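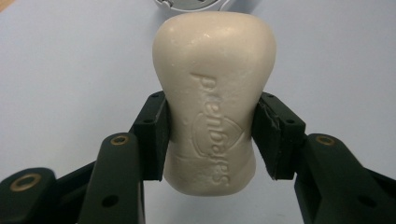
I go through a lot of bar soap. I like it far better than the pump stuff, but for years I let every bar go to mush in its dish and threw the last bit away, and it used to drive my mum mad (she was a great one for squashing slivers together). So I've ended up with a little routine for getting the most out of a bar, and for cleaning up the mess it leaves on whatever it's been sitting on.

First, let the bar dry between washes. Stand it on its end if it's a shape that will balance, or lean it against something, so there's air on both of the big faces. Flat in a puddle is the worst place for it! If your dish has no holes in the bottom, fold up an old flannel and put the bar on that — wring the flannel out whenever it feels soggy.

Next, swap them about. I keep 2 bars going, one by the basin and one drying on the windowsill, and change them over every few days. Clive Hartley, who I used to share a house with, thought this was ridiculous until he tried it in November, when nothing in our bathroom ever dried.

If the bar has gone slimy, rub the slime off under a cold tap with your thumb and leave it overnight. It'll firm up again. Any raised writing will go soft at the edges, but that happens anyway.

Now for the table or shelf. Soap leaves a dull film you only notice when the light's low, and pale tops hide it beautifully until you run a finger across.

Mix 500 ml of warm water with a good splash of white vinegar, dip in a cloth, wring it nearly dry and wipe in long strokes from one side to the other. Keep the vinegar off marble or any other natural stone, please.

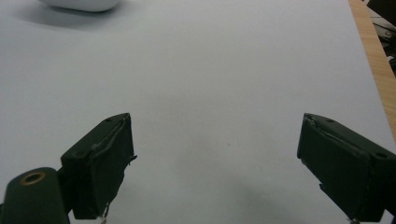

Go over it again with plain water and then a dry tea towel. If there's a wooden edge, do that bit last with the cloth barely damp, and dry it straight away. For a stubborn ring, lay the damp cloth over it for a few minutes and wipe again — no scouring pads, they scratch.

When the bar gets too thin to hold, wet it and the new one, press them together and leave them alone for a day.

Filed under: Around the house, Bathroom

You might also like:
Getting limescale off a shower head
How I fold towels for a tiny cupboard
What to do with candle ends
Cleaning a wooden bath mat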